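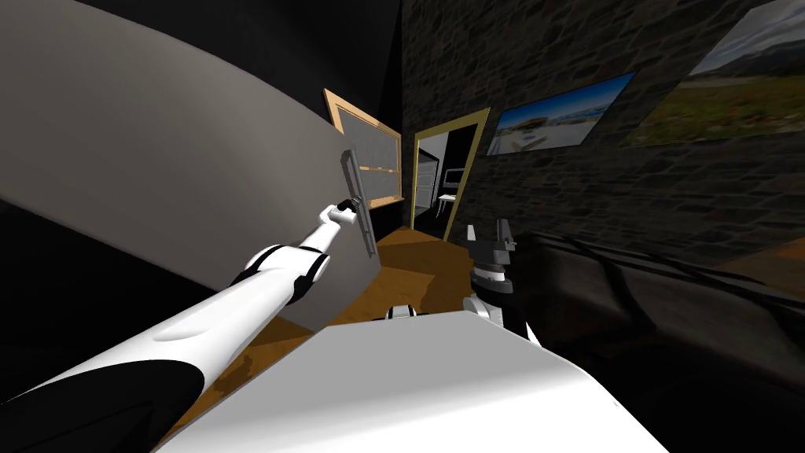 A day hike goes better when most of the work is done the night before. The walk up to Clullard Ridge is a good one to practice on, as it has a clear path, one steep section and a proper summit, and you can be back at the car in an afternoon. Start with the hut at the bottom, where you sign the book. The door there is tall, gray and heavy with a lever handle, much like the one the robot arm has hold of, and the lever needs to go all the way down before you pull. Close it behind you when you leave, or the wind will take it.

What to pack

Use a small pack with a hip belt. Put in the following:

Water, 2 liters per person, 3 in hot weather
Lunch and a snack you can eat while walking
A rain jacket, even if the forecast is dry
A warm layer for the top
Paper map of the Hillia side
Headlamp with fresh batteries
Blister tape and a small first aid kit

Heavy things go close to your back, about level with the shoulder blades. The rain jacket goes on top. Keep the tape in a side pocket so you can get at it without unpacking. Boots are better than running shoes here, mainly for the loose stones near the top, but a trail shoe with a good tread will do from May on.

Getting there

Take the valley road to Treloar and turn left after the bridge. The last stretch is gravel and has potholes, so drive slowly. Parking is free. There are two lots, and the upper one fills first. If it is full, use the lower lot and add seven minutes of walking. Do not park along the fence, as farm trucks use that strip.

The route

1. From the hut, follow the wide track through the pines. It is flat at first and then climbs gently. Keep a pace at which you can still talk.

2. At the stream, cross on the flat stones if the water is low. If the stones are covered, go upstream to the footbridge. It adds very little and your socks stay dry.

3. After the stream the path splits. The right branch goes to the Grurnonov pasture and does not connect with the summit. Take the left one, marked with yellow paint on the rocks.

4. The steep section starts at a large boulder. You gain 300 meters from here to the ridge. Shorten your steps, put your whole foot down, and stop before you are out of breath. If you carry poles, set them a little shorter than on the flat.

5. On the ridge, turn left and stay on the west side of the cairns. The east side looks easier but the ground is undercut in places. The summit is a short walk from here - a low dome with a metal post.

Wind is usually stronger on top than you expect from the trees. Put the warm layer on before you sit down to eat. If cloud comes in and you can no longer see from one cairn to the next, skip the summit and go back the way you came.

Coming down

Most slips happen on the steep part. Lengthen your poles, bend your knees and look two or three steps ahead. Loosen your laces at the ankle and tighten them over the foot so your toes do not hit the front of the boot. Let people coming up have the inside of the path.

Below the boulder you can relax a bit. Walk on through the pines, go back to the hut and write your return time in the book next to your name. People forget this often, and then someone has to phone around in the evening.

If you have more time

A longer loop carries on along the ridge and drops down to Hillia by the old mule path. It takes over 7 hours and there is no water on the far side, so carry all three liters. You will also need a ride back to Treloar, as the bus does not run on weekends.

Text by Raíssa Furtado. Route last walked 17 October 2024 - yellow marks were clear all the way and the footbridge was open.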